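Belleo heated airer, three-tier – one winter on

I bought the Belleo in June, when our old dryer finally gave up in the middle of a load of towels and the repair quote came back at more than I'd paid for the thing in the first place. My neighbour Zawadi had one going in her hallway and swore by it, so I went over for a cuppa and a look, stayed far too long, and ordered mine that night. It's now December and the airer has had a full wet winter and a very soggy spring to prove itself, so I feel I can finally write something useful.

First, the size. Folded flat it slides in beside our fridge with a bit to spare. Opened out it's a decent footprint, and with both wings up you do need to plan how you're going to get past it with a basket on your hip. Ours lives in the spare room, where there's a door I can shut. If you're in a small flat I'd measure the floor with some masking tape before ordering (I did this, and my husband kept stepping over the tape as if it were a puddle).

Putting it together took me one cup of tea. The legs click out, the wings lift and lock, and the cord comes out at the bottom corner. My only grumble is that the cord is short. You'll want a power point close by, and I wish they'd added another metre.

Now, the drying. Cotton shirts and tea towels hung in a single layer before bed are ready by breakfast. Pyjamas, the same. Jeans are slower and need turning at the waistband, and anything with a thick hood will sulk until the following afternoon. Bath towels will do if you give each one two bars to itself, but then you've used up a whole tier on two towels and everybody else has to wait their turn. I bought the fitted cover as an extra and I'd say don't bother with the airer unless you're getting the cover too. It holds the warmth in beautifully and it cut our drying time by a good third – more on the still, damp days.

Socks deserve a paragraph of their own! The bars are a touch fat for little pegs, so small things have to be draped, and draped socks slide off the minute anyone brushes past. I went back to my old Gruter peg hanger for those and hooked it on the end of the top tier, under the cover, and it works a treat. Thick ones I leave until last, and then it all gets paired up on the bed with the radio on.
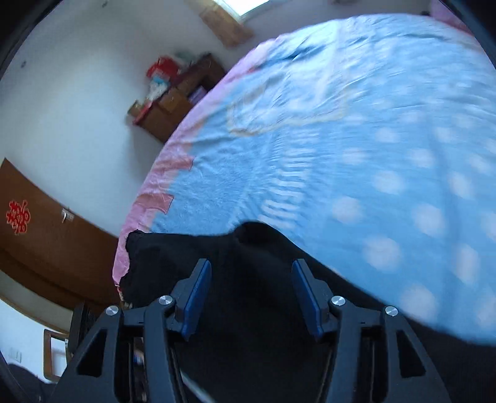 A black sock on the bed, the eternal sorting job.

As for power, ours is rated at 200 watts, so I'm not fretting about leaving it on overnight the way I did with the 2000 watt fan heater we used to point at the clothes horse (please don't do that, by the way). Our winter bill came down compared with the dryer year, though we also had a milder July, so I won't claim it's all down to Belleo.

It doesn't pull any moisture out of the room, and I think that catches people out. The first week I had the windows streaming. I now crack the window a finger's width, and on really bad days I run the little dehumidifier in there as well. Shahla Hosseinzadeh over at the Briltimley laundry group suggested putting a spin-only cycle on at the end of every wash before hanging anything, and that one tip has probably done more for me than any accessory. Thank you, Shahla.

I did look at the Jalali version before buying. It has a timer built in, which I'd love, but the bars felt flimsy in the shop and it didn't come with wheels. I've since put the Belleo on a cheap plug-in timer and been perfectly happy.

Wear and tear so far: one plastic foot cap has gone missing, and there's a faint brown mark on the middle tier where I left a damp leather belt, entirely my own silliness. The locks on the wings are as firm as they were on the first day. Belleo's customer service answered my email about the foot cap the next morning and put two in the post for free, which I thought was very decent of them.

Four stars from me. I'd give it the fifth for a longer cord and slimmer bars. If they ever bring out a taller one I'll be first in the queue, because the school uniforms in this house are only getting bigger.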